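Do I Need to Oil My Table? Questions We Keep Getting

Do wood tables need "feeding"?

No. Wood is dead. It doesn't get hungry, whatever the label on the bottle says. If your table has a sealed finish, oil mostly sits on top and collects dust until you wipe it off.

So what is the $14 bottle for?

Shine, and a lemon smell. Both are gone by dinner.
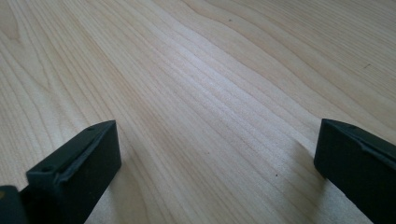 By the Grestbridge Home Desk
Updated in November

How do I know if my finish is sealed?

Put two drops of water on a spot you don't care much about. If they bead up, it's sealed. If they soak in and leave a dark mark, you may have bare or oiled wood, and then oil does have a job to do.

A store offered me a protection plan for $135. Worth it?

Read the exclusions first. The Trostia plan we looked at left out heat marks, water rings and "gradual wear." We're not sure what else happens to a table.

What about the Lusodach cloths?

They wipe up crumbs. So does an old T-shirt.

Can I get rid of white rings with mayonnaise?

Sometimes a ring fades by itself overnight and the mayonnaise gets the credit. Wait a day before you try it.

What do you use?

A damp rag, then a dry one. Coasters, when we remember.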